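Notes from the Davard Women's Literacy Circle
October 3, 2018

Hello, friends! I promised Karine Gosselin I'd keep it short this time, so let me get right to our reading classes, which started up again in September over at the Mocanu Street church hall. 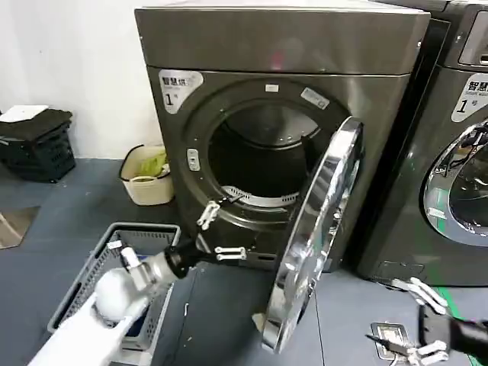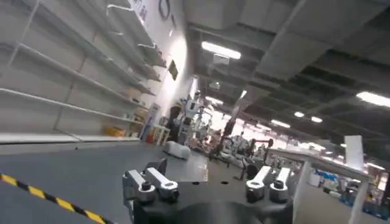
We have about 30 women signed up this fall, and most of them never got past the first couple of years of school. One mother of two told our group she'd always had her son read her mail to her — last week she read a letter from her sister out loud, slowly, all the way to the end. I cried, of course. (So did Karine, whatever she tells you!)

Our partner class in Skalus is going well too, but they're short on workbooks and they'd love a second teacher for the evening group. If you have a free evening and a patient streak, please call Laurier Lemieux at the church office. You don't need a teaching background, and he'll set you up with the training.

Please keep praying for the families, especially the girls who are being kept home to mind the little ones. And if you still have a collection envelope on your fridge, bring it on in — the workbook order goes out soon.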